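Mo., 20. Mai

Auswertung der Aufräumreihe am Esstisch abgeschlossen. Aufgabe wie gehabt: kleine Gegenstände mit zwei Handgreifern vom Tischtuch in die rote Dose legen. Gesamtbestand jetzt 614 Episoden, davon 39 verworfen, fast alle wegen Verlust der Pose bei Gegenlicht vom Fenster. Die zeitliche Ausrichtung der beiden Greiferströme läuft über Narnel, der Versatz liegt nach der Korrektur bei 8 ms. Das reicht für beidhändige Übergaben. 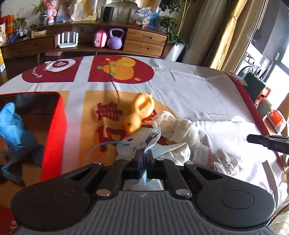

Handgreifer an der Gesichtsmaske, dahinter die gelbe Ente.

Die Maske bleibt der schwierigste Gegenstand. Dünnes Material, dazu die Ohrschlaufe, deren Lage in keiner Episode gleich ist. Die Policy aus Eltusano greift die Ente zuverlässig, bei der Maske schließt sie die Finger zu früh und zu hoch. Bình Lưu vermutet den Fehler in der Tiefenschätzung über dem bedruckten Tuch. Ich tippe eher auf die Aktionslänge: Bei 10 vorhergesagten Schritten pro Abfrage kommt die Korrektur kurz vor dem Kontakt zu spät. Morgen beide Varianten getrennt trainieren, gleiche Startwerte, gleiche Aufteilung. Keine weiteren Änderungen dazwischen – beim letzten Mal war hinterher nichts mehr zuzuordnen.

Zweiter Punkt: die Dose selbst. Der Innenboden glänzt golden, und in der Merkmalskarte wandert das Maximum mit der Reflexion statt mit dem Inhalt.

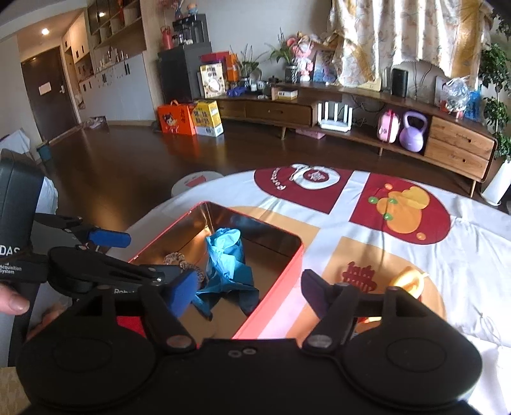

Für die Ablage ist das unkritisch, für das Herausnehmen nicht. Ich habe deshalb eine Helligkeitsaugmentierung ergänzt, vorerst nur auf den Ausschnitt zwischen den Fingern. Erste Kurven sehen brauchbar aus, der Validierungsfehler sinkt leicht, die Streuung allerdings kaum. Vergleich mit dem Stand vom Dezember steht noch aus, die alten Gewichte liegen auf Jibrin und müssen erst umgerechnet werden.

Offen: Greiferweite links neu kalibrieren, Labels für die Maske nachziehen, Bình die Liste der verworfenen Episoden schicken.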